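Eau bénite : le diocèse de Nakton met fin à l'envoi par colis

Décembre 2022 -- Le diocèse de Nakton a rappelé à ses paroisses que l'eau bénite ne se vend pas, même quand la facture parle pudiquement de « participation aux frais de flacon ». La mise au point vise la paroisse de Fultach, qui a expédié 2 346 flacons depuis avril, au prix unique de 7 euros, port en sus.

L'affaire aurait pu rester entre sacristies. Mais la boutique Kazemi, chargée de l'emballage, a eu l'idée d'une formule par abonnement, résiliable à tout moment, ce que le baptême ne propose pas. Elle comptait 729 abonnés à la fin de l'automne. L'objectif affiché était de 3 000, sans doute pour Pâques.

Le texte diocésain tient en une page et ne crie pas au scandale. Il rappelle que la bénédiction est un sacramental, qu'elle n'a pas de tarif et que la mention « double bénédiction » sur une étiquette n'ajoute rien, sinon de l'encre. La paroisse voisine de Skirnen, qui préparait sa propre gamme, a rangé ses flacons.

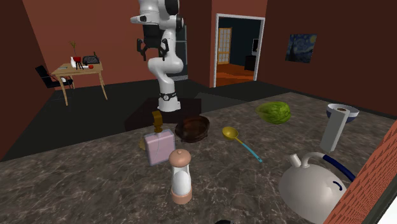

Que faire des flacons déjà achetés ? Les garder et s'en servir : l'eau reste bénite, seul le commerce doit cesser.

Fultach continuera de remplir gratuitement les bouteilles apportées par les fidèles, après la messe. Les abonnements en cours seront remboursés -- frais de port exclus.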